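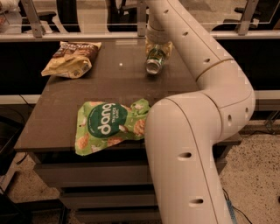 4. What gets written down and what doesn't

4.1 Diaries and the between-meals problem

Main meals first, briefly. These were recorded well at every site. Breakfast a bit thin at Rowbotham, where the early shift eats before leaving home and tends to put down "toast" and nothing else, but lunches and evening meals were usable nearly all the time. Portion words varied (a plate, a bowl, "the usual") and were coded as set out in Section 3. No more on meals in this section.

Snacks are the harder part. 22 people kept the diary for four weeks, and between them gave us 857 snack entries after cleaning. Cleaning here means: duplicates out, entries with no time out, drinks kept only if they had something in them besides water. Tea and coffee without sugar were dropped, tea and coffee with sugar kept. This was argued over. Joanne Cheetham coded all of the entries once and then recoded a share of them in December, without sight of the first codes. Differences were mostly over what counts as one snack and what counts as two.

That question needs a rule. Ours was simple: anything eaten or drunk at one sitting is one snack, however many packets. A sitting ends when the person gets up, or says they did. So two bags of something and a can, all on the same table (Figure 2), go in as one snack with three items if they were had together, and as up to three snacks if they were had across an afternoon. The diary does not always let us tell. Where the time field was filled in only once we took it as one sitting. This will have pulled the snack count down and pushed the size of each snack up, probably more at Durero than elsewhere, as people there filled in the diary at the end of the shift.

Figure 2. Packaged snacks and a canned drink on a table top.

4.2 Sharing

Not planned for. The paper form had no box for it and the Widix version only had a free text line, added late. Even so people wrote about it a lot. "Had some of hers." "Half, gave rest away." "Whatever was left in the bag." A shared bag has no clear owner, and several of our diary keepers plainly felt that food from a shared bag was not really theirs to record. One said so at interview: if she hadn't bought it, she hadn't had a snack, she'd had "a few".

We coded "a few" as a quarter of a bag. There is no good basis for this. A third gives much the same ranking of sites, a half does not, and moves Zasarora from last to second. Readers should bear this in mind with Table 3.

Canned drinks were not shared, or not that anybody wrote down. They were also the items most often given by name, flavour and all, where bags were just "crisps" or "snacks". We think the can is easier to remember as a single thing with a start and an end. A bag can be folded over and gone back to. Folding over came up in interviews at all three sites without us asking, and a bag opened one day and finished the next was written down on the first day, the second day, both, or niether.

4.3 Paper against phone

Half the group started on paper and half on the Widix app, then swapped after two weeks. The app gave more entries, shorter ones. Paper gave fewer entries with more in them, including reasons ("bored", "late bus", "there was cake"). The app prompts for a time and won't save without one, so far fewer entries were lost in cleaning.

Against that, the app list of foods was a nuisance. Anything not on it had to go in as "other", and people quickly learned to pick the nearest thing instead. Rice crackers went in as crisps. So did pork scratchings – and at one point a packet of dried peas. We only know because two people complained about it afterwards. The nutrient values for the crisps category should be read with some care.

Order mattered as well. Those who began on paper carried on adding reasons when they moved to the phone, using the free text line. Those who began on the phone hardly used the margins of the paper form at all. Small group, so no test is reported, but if the study is run again we would start everyone on paper.

4.4 Limits of this part

Short list. The group was small and made up of people who agreed to write down their food, who may snack less or be more careful about it. Sites were picked because they would have us. No weighing of leftovers. Interviews were done after the diaries were handed in, in some cases a good while after, and people had forgotten things; one could not say what her own handwritting meant. Vending machine sales were promised by Durero but came as a total for the whole building, not split by item, so could not be checked agianst the diaries. They are left out of the analysis in Section 5.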